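Reading aloud at Rultuscombe: Idris Rees on fluency, error marking and the ten-minute rule

Idris Rees has taught reading to children between six and nine for most of his working life, the last part of it at the primary school in Rultuscombe. He also trains the adults who listen to readers there, a job he took over from Ilse Kuhlmann in December. We spoke on 16th April, in the small room next to the library where he keeps the record sheets.

His method rests on a count. A child reads aloud for one minute from a passage not seen before, and the adult marks each word read wrongly, skipped or supplied. The number of correct words goes on the sheet. "It is a crude measure," Rees says. "It tells you how fast a child gets through print without error. It does not tell you what they took from it. You ask questions afterwards for that, and you write those answers down separately."

One pupil read 63 correct words a minute at the start of the year and 80 at the last check. Rees will not call that a success yet. The second passage may have been easier, he says, and two readings are too few to draw a line through. He wants at least four before he changes anything.

The more difficult part of the training concerns when to help. Adults tend to supply a word after a second or so. Rees asks them to wait for five. If the child is still working on the sounds, the adult stays silent; if the child has stopped or looked up, the adult gives the first sound only. "Most of them find the waiting very uncomfortable. Vy Hà, who listens on our early table, used to tap it out on her knee."

He is strict about self-correction. A word that is read wrongly and then put right within three seconds is scored as correct, with a small mark above it. Detlef Kettler, who teaches the year above, disagrees and scores it as an error. The two of them have kept parallel sheets for a term and intend to compare them – so far neither has changed his mind.

The passages come from Albers, a graded set that the school bought second-hand. Rees has rewritten several of the lower ones, mainly to remove names that cannot be sounded out. The word list behind them runs to 2000 entries, and he regards the last few hundred as of little use to a seven-year-old.
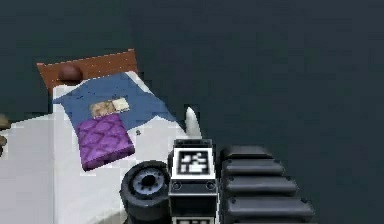
Home reading is limited to ten minutes, and Rees asks parents to stop at that point even in the middle of a page. He has no strong view on the place. A single bed with a blue blanket across it will do as well as a desk, provided the child can see the print and the adult can see it too. What he does object to is the reading record filled in a week at a time, which he says he can usually spot from the ink.

Asked about software, he is brief. The school tried Testness, which listens to the child and marks the errors itself. It coped poorly with quiet voices and with children who reread a line. "I would look at it again," he says. "For now a pencil is quicker."

Next term Ekkachai Duangkaew will begin using the same sheets at Woltwood, with older pupils who have fallen behind. Rees expects the one-minute passage to need lengthening for them.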